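The cup library at the Clellilska community hall is back for another season, and the organisers would love you to know that it has grown quite a bit over the winter. What began as a single milk crate of odd mugs under the kitchen sink is now a proper shelf of 300 tumblers, with lids and straws to match, free for anyone to borrow at the Saturday-style markets, the footy breakfasts and whatever else happens to be on at the oval.

It works much as it did last year. You take a tumbler from the table by the kitchen servery, have it filled at whichever stall you fancy, wander about with it for as long as you like, and drop it in one of the green tubs on your way back to the car. There's no deposit and no form to fill in. The kitchen crew gives everything a good hot wash after pack-up, and this year they've drawn up a little chart for the wall above the sink — lids on the left-hand rack, straws standing up in the jar, cups upside down on the tea towels — so that whoever is on the roster can find their way around without having to ask.

Straws have been the favourite topic of conversation, as regulars will know. The paper ones went soggy well before anyone got to the bottom of an iced coffee, and the hall has happily moved to metal for its cold drinks. A bent stainless steel straw sits in a grey silicone grommet in the clear lid, with a small grey plug on a strap beside it. The grommets do like to hold on to a bit of milk, so please give yours a rinse under the tap if you're passing.

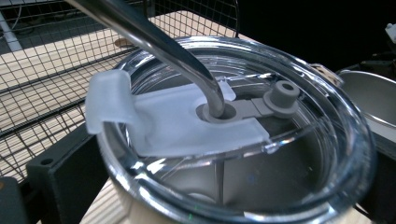 Garcia wrote in to say that the lids are a big improvement but that the hall could do with a few smaller cups for the kids, who never get to the end of a full-sized milkshake and tend to leave it on the fence. It's a fair point, and 16 little ones are on the shopping list.

A Flutero bottle brush, long enough to reach the bottom of the tallest cup, now hangs on the hook beside the tea urn. Spare straw brushes are in the second drawer down, and the first wash-up shift starts at 8 am.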